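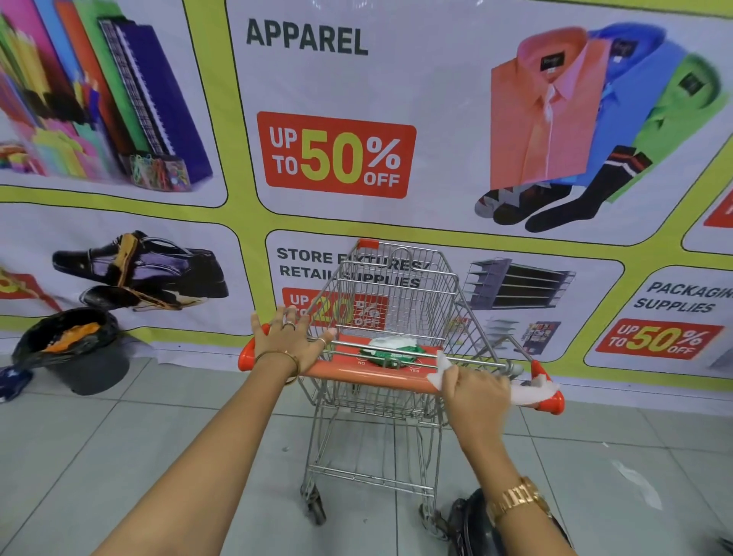

Limpieza del manillar del carrito con toallita, vista desde la cabeza.

Preguntas frecuentes sobre Hultik, el paquete de demostraciones de limpieza de Jeron

¿Qué incluye Hultik?
Grabaciones en primera persona de tareas cortas de limpieza en tiendas, pensadas para entrenar robots de servicio. El paquete básico trae 100 episodios y el completo, 1000. ¡El completo es una gozada si trabajáis con políticas de dos brazos!

¿Por qué tanta atención a un manillar?
Porque es una tarea preciosa para aprender contacto: una mano se apoya en el carrito y la otra pasa la toallita. Parece poca cosa, pero hay que coordinar fuerza, agarre y recorrido sobre una barra estrecha – y a nosotros nos encanta verla bien resuelta.

¿Las manos llevan guantes o marcadores?
No. Se graba con manos desnudas, y quien limpia puede llevar sus anillos, pulseras o reloj. Si vuestro detector de manos se entrena solo con imágenes de laboratorio, aquí va a encontrar cosas nuevas. 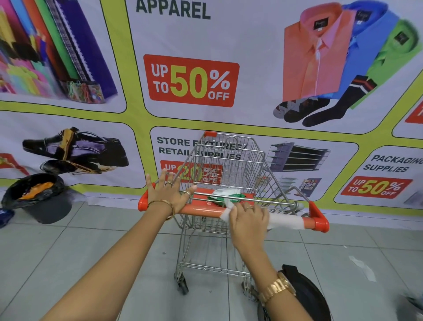

La misma tarea: mano izquierda abierta sobre el borde del carrito, toallita en la derecha.

¿Se retira lo que hay en el fondo?
Tampoco. Los carteles con letras grandes, las papeleras y los bolsos se quedan donde están. Quien prefiera fondos lisos puede pedir Coste, nuestra variante de estudio, que se vende aparte.

¿Funciona con mi robot?
Los episodios se entregan en vídeo con la pose de las manos anotada. El conversor Grumavora los adapta a pinzas paralelas y a manos de varios dedos. Para probarlo sin compromiso hay 2 episodios de muestra.

¿Puedo encargar una tarea propia?
¡Sí, y es lo que más nos gusta! El pedido mínimo es de 100 episodios por tarea. Contadnos qué superficie queréis limpiar y con qué material. Los encargos que entren antes de junio se graban en la primera tanda.

¿Cómo se notifican errores en las anotaciones?
Desde el formulario de soporte, indicando el número de episodio. Los revisamos los viernes.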